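When the Arms Came to the Coffee Bench
A conversation with Yufang Bai of Okska
By Sihan Gu
May 20, 2024

Yufang Bai has a habit of patting a machine on its housing as she walks past, the way you might pat a horse you've known for a long time. She did it twice while she was showing me around the test room at Okska, once to a dishwasher and once to a coffee maker, and I don't think she noticed either time. She has been testing kitchen appliances for most of her working life, first at Saltel, where she started on toasters, and then here, where she looks after the coffee bench. Since January she has been sharing it with robot arms.

I had asked to talk to her because I kept hearing from people in the trade that benches like hers were changing, and almost everything I could find to read was written by somebody selling the equipment. I wanted to hear from the person who used to do the work by hand. She agreed right away, on the condition that we start with a cup of something. We had tea.

"People expect me to be either very sad or very excited," she told me, once we'd found two chairs in the corner by the window. "My own mother asked me if I was being replaced by a barista. I said, Mom, I was never a barista, I was the person who put in pods all day."

That was, more or less, the job. A durability run on a single-serve brewer means doing the same small set of things again and again, and writing down what happens: lift the lid, put in a pod, close the lid, choose a size, set a mug, wait, take the mug away, start over. On a full day Yufang would get through 100 cycles. When there was a deadline and a colleague to trade off with, they could push it to 200, and then, she says, you went home and didn't want to hold a fork.

"It was the thumb," she said, and held hers up for me. "You lift the lid with your fingers but you press the pod down with the thumb. At Saltel I wore a brace for a while. I took it off for family pictures because I thought it looked dramatic."

Okska bought its arms through an integrator called Putden, who sent a technician for 3 days to help with the setup. After that the team was more or less on its own, and Yufang, to her surprise, was asked to do the teaching. Her manager's reasoning was simple enough: she knew what a pod going in properly felt like, and the people who knew about robots mostly didn't.

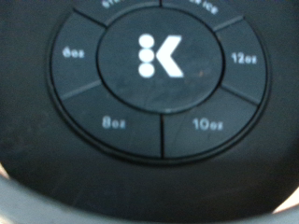
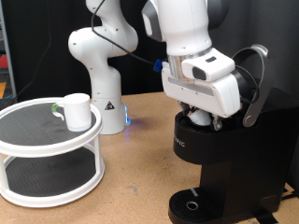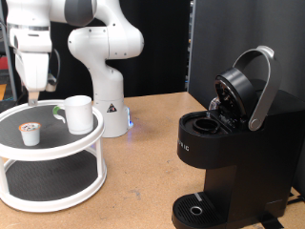
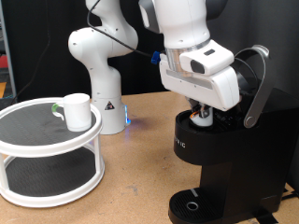
"The first weeks, I was terrible at it," she said cheerfully. "I would show it the way I do it, and the way I do it is full of little cheats. I tip the pod a bit. I find the edge by touch and then I let it fall. I had never once thought about any of that! You do a thing for years and you think it is one movement, and then you have to explain it and there are 10 movements in there, and four of them you can't put into words."

She ended up keeping a notebook just for those. She let me leaf through it, and it's a lovely object, half in English and half in Chinese, with small drawings of pods at various angles and, on one page, a list of every kind of bad noise a lid can make. A younger colleague has been turning parts of it into a proper written procedure, which Yufang finds flattering and also a little strange. "He asks me what I mean by 'a grumpy click.' I say, come here, listen. He says he can't write 'come here, listen' in the document."

I asked what her days look like now, and she took some time over the answer. There is less standing, for one thing. She gets in at the same hour, checks over the bench, fills up what needs filling, and watches the first few cycles from close by with her coffee in her hand. Then she moves to the desk and does what she used to do in a rush at the end of the afternoon, going through the notes and looking for anything odd. She still runs a batch by hand every week. It was her idea and she had to argue for it a little.

"A customer is a person," she said. "A person is half asleep, a person has wet hands, a person slams the lid. The arm is much more polite than a person. If we only tested with the arm we would be making a coffee maker for the arm."

There are things she misses, and she was open about them. The old bench had two people at it, and they talked. Her partner in those days moved over to the Hou office when the arms came in - his choice, she was careful to say, and closer to his kids' school - and for the first month the room felt very quiet to her. She brought in a radio. She told me, a bit sheepishly, that she also says good morning to the equipment.

Not everyone at Okska feels as settled as she does. Yufang said there had been a tense meeting in the spring where people asked what would happen to the temporary staff who used to be hired for busy stretches, and that the answer they got was vague. She raised it again herself afterward. "I have a nice desk now and my hand doesn't hurt. That's good for me. But the summer people, that was how I got in the door, you know? I was a summer person. I want there to be some other door."

She has been pushing for the company to take on trainees who would learn both sides of the bench, the hand testing and the teaching of the arms, and she thinks she may get one place approved for next year. She already has opinions about who it should be. Somebody patient, she said, and somebody who listens, and preferably somebody who likes the same radio station.

I asked if she drinks the coffee. She laughed for quite a long time at that, and poured me some more tea.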